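Rakero Medeiros dressing table – my review after one winter

I wanted a dressing table for many years and always told myself that it is a luxury. In our old apartment I did my face in the bathroom, with my things on top of the washing machine, and my husband waited outside the door. When we moved to Trurnska last fall, the bedroom had a free wall next to the window, and there was no more excuse.

I bought the Medeiros table from Rakero in the Prollgate shop. I paid $459 for the table with the stool. The mirror is sold separately and I did not take it. I want to write in detail, as the reviews I found before buying were mostly one sentence long, "very nice, came fast", and they did not help me.

Delivery and assembly

The table came in two cartons. One of them had a hole in the corner but everything inside was whole. The men carried it only to the front door of the building, and this was written in the small letters of the order, so please read them if you live high up. We live on the third floor.

The instructions have drawings only, no words. Most of them are clear. The drawing for the drawer rails is too small, and the left rail and the right rail look the same on paper. They are not the same. We put them in wrong the first time, the drawer stopped halfway, and we had to take out 11 screws and begin again. If you look at the metal with a lamp, there is a tiny L and a tiny R stamped at the end. I wish the drawing showed this.

Without our mistake I think the work takes one evening for two people. The key in the bag is soft and I changed it for my own after the first leg.

Size and sitting

It is 34 inches wide. In the shop this looked small to me, at home it is exactly enough, and I can still open the window without moving anything. The height is good for me on the stool. My sister is a tall woman and her knees touched the bottom of the drawer when she sat straight, so she sits a little to the side. If you are tall, try it in the shop first and take your time, do not just sit for one second.

The stool is the weaker half of the set. The cushion became flat by February. It does not hurt, but after 20 minutes I feel the board under it. I have put a folded towel under the cover and now it is fine. For the price I expected more filling. 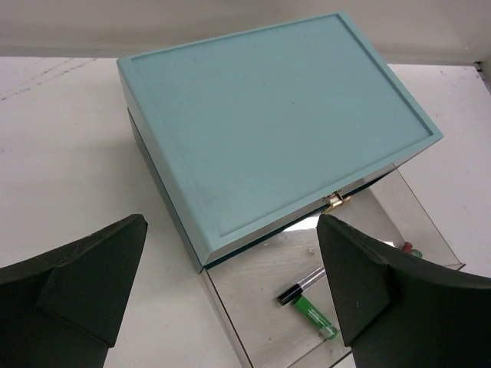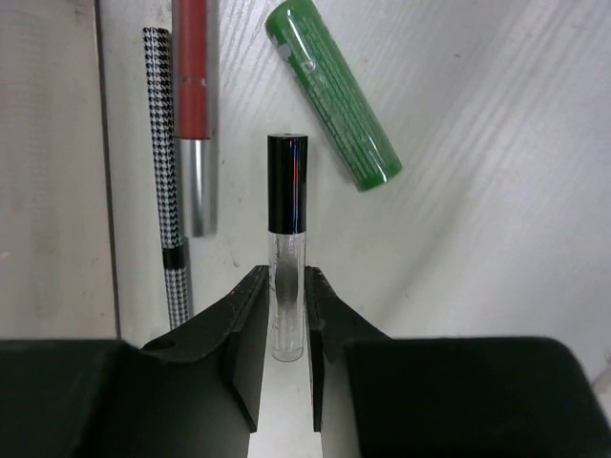
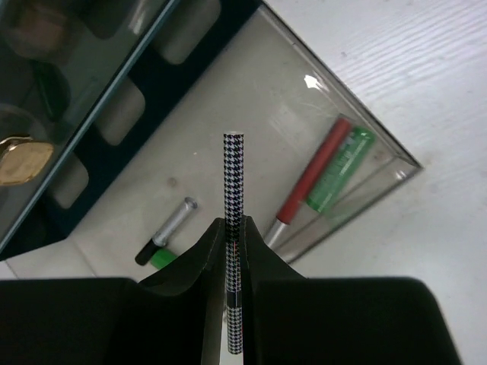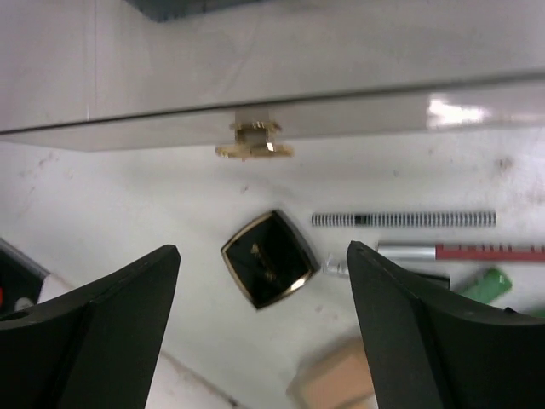 Living with it

The best thing about this table is that it changed my mornings. Before, I did everything standing and in a hurry. Now I sit down with coffee at half past six and the house is quiet. I know that a table cannot give me more time, but it feels like this.

The surface cleans easily. I have spilled foundation, nail polish remover and coffee on it. The foundation and the coffee came off with a damp cloth. The remover I wiped immediately and I see no mark, but I would not leave it to stand overnight to find out. Powder is more annoying – it goes into the thin line at the back, where the top meets the wall board, and I take it out with an old toothbrush.

The drawer is shallow. Flat things fit well: palettes, combs, a small hand mirror. My hairspray and the bigger bottles must lie down, and then they roll when I open it. I bought a cheap divider for kitchen forks and cut it shorter, and this solved the rolling. Rakero sells its own divider too, but I found it expensive for a piece of felt and cardboard.

The drawer also does not close softly. It closes with a small knock. During the day I do not notice, but at half past six, with somebody sleeping in the same room, I notice very much. I glued two felt dots inside, and now the knock is more like a tap.

The legs are steady on our wooden floor. On the carpet in the shop the same model was shaking a little when I leaned on it, so I think it prefers a hard floor. After the first month I tightened all the screws again, and two of them had become loose.

About the service of Prollgate

One plastic cap for a leg was missing. I wrote to them with the order number and received an answer the next morning. The cap itself came after three weeks, in a very large box. They were polite, only slow.

Would I buy it again?

Yes, but I would buy the table alone and look for another stool. With the set you save a little money, and then you spend it on a cushion. I would also ask someone to measure the wall before, and the socket too. Our socket is now behind the left leg, and my hair dryer cord has to go around. For this I cannot blame Rakero.

I give four stars. The missing star is for the stool and the drawing of the rails.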